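Sulthorpe packing hall, cell 2: weekly check of the gripper station, with comments
Filled in by Hanna Grabowska, July

1. Emergency stop, both sides: OK. The left button is stiff, please grease.
2. Floor line around the cell: worn near the pallets. Repaint.
3. Fingers open fully before the approach: OK in the simulator. On the real cell, check again after the pad change.
4. Table free of tools and tape: OK.
5. Part between the fingers before closing: see comment.

Comment to 5. The part must stand near the middle of the gap. If one finger comes to it first, it pushes the part, and the operator wants to put a hand in to correct. Do not do this. Stop the cell, then correct.

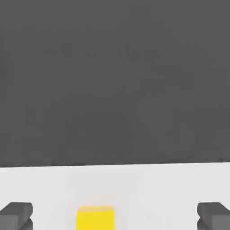
Item 5, simulator view: fingers open, yellow cube nearer to the left finger.

6. Operator knows the restart steps: partly. Two colleagues from hand packing came to the cell this month, and they learned it only by watching. I ask for one full hour with each of them.
7. Work rotation: not OK. Before, we lifted all day. Now one person stands and looks at the screen all shift, and the neck hurts instead of the back. Change places at every break.
8. Fault log: 21 stops written down, form 402. Reasons missing on many lines.

Open points go to Ghada Khasawneh.

Comments

Zalewska: Point 7 is true for our hall also. Can we get a higher stool?

Gralach: Who signs for point 6, the shift lead or training?

Ghada Khasawneh: Shift lead signs. Stool is ordered.

This site uses cookies to remember your login. Accept / Settings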